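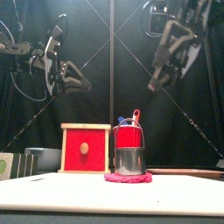
Tiempo de lectura: 4 minutos

Lista de revisión de la casa de alquiler antes de la temporada, con comentarios

Cada marzo, cuando volvemos a abrir la casa de Brukia después del invierno, saco la misma lista de siempre, la imprimo en letra grande y me paseo con ella por las habitaciones con un café en la mano. Empezó siendo media hoja y ha ido creciendo con los años, así que os la dejo tal cual, con mis anotaciones al margen, por si también tenéis una casita que preparar para los huéspedes y no sabéis por dónde empezar. Marcad con B lo que esté bien, con R lo que haya que reparar y con P lo que quede pendiente de un profesional.

1. Entrada y escalera

Barandilla firme en todo el recorrido: B
Comentario: se agarra con las dos manos y se tira con ganas, sin miedo. El año pasado bailaba un poco en el tramo de arriba y ya está sujeta.

Luz de la escalera con interruptor arriba y abajo: B

Felpudo que no resbale: R
Comentario: el de siempre se ha quedado liso como una pista de hielo. Me da pena, que es muy bonito, pero se va al trastero y compramos otro con base de goma.

2. Cocina

Tubo flexible del gas dentro de fecha: P
Comentario: la fecha viene impresa en el propio tubo y hay que agacharse con una linterna para leerla. Le toca cambio este año, y eso se lo dejamos siempre al instalador de Serneser, que además nos firma el papel.

Llave de corte accesible y señalada: B

Manta ignífuga colgada a la vista: B
Comentario: la teníamos guardadísima en un cajón, debajo de los paños buenos – un sitio precioso para no encontrarla nunca. Ahora cuelga junto a la puerta.

Extintor con la aguja en la zona verde: B

3. Electricidad

Botón de prueba del diferencial: B
Comentario: se pulsa, tiene que saltar, y se vuelve a subir. Acordaos después de poner en hora el reloj del horno, que a mí se me olvida todos los años y luego me escriben los huéspedes preguntando.

Enchufes sin tapas rotas ni marcas oscuras: R
Comentario: hay uno detrás del sofá con la tapa rajada. No se usa hasta que se cambie.

Regletas: P
Comentario: la del dormitorio pequeño es de 3.000 vatios y allí le enchufan de todo en cuanto refresca. Quiero que el electricista de Kassab mire si se puede poner una toma más en la pared y nos olvidamos de ella.

4. Dormitorios

Detector de humo, uno en el pasillo y otro en cada habitación: B
Comentario: pilas nuevas en todos, aunque las viejas todavía pitasen con alegría.

Literas: R
Comentario: falta apretar dos tornillos de la escalerilla. La barrera de la cama de arriba está estupenda.

Ventanas que abran y cierren sin esfuerzo: B

5. Baño

Temperatura del agua en el grifo: R
Comentario: salía a 43 grados y, como vienen muchas familias con niños pequeños, prefiero dejarla en 40. Es girar un poquito la válvula y volver a medir al rato, con un termómetro de cocina vale de sobra.

Alfombrilla antideslizante en la bañera: B

6. Terraza y jardín

Altura de la barandilla: B
Comentario: 100 centímetros justos, medidos con la cinta desde el suelo terminado.

Toldo: P
Comentario: la manivela va dura. Lo montó Jeltitz y ya les he dejado un mensaje para que se pasen cuando anden por la zona.

Losetas sueltas: R
Comentario: la que está al lado del grifo de riego se mueve al pisarla. Mientras tanto le he puesto encima una maceta bien grande de romero, que huele de maravilla y de paso la gente da la vuelta.

7. Papeles y carpeta de bienvenida

Teléfonos de urgencias y dirección completa de la casa: B
Comentario: la dirección, en letras bien grandes, por favor. Con los nervios, el que está de vacaciones no se acuerda ni de la calle.

Botiquín: R
Comentario: faltan gasas y suero fisiológico. Las tiritas vuelan cada verano, así que compro dos cajas.

Repaso final de todo lo marcado con R o P: antes de entregar las primeras llaves.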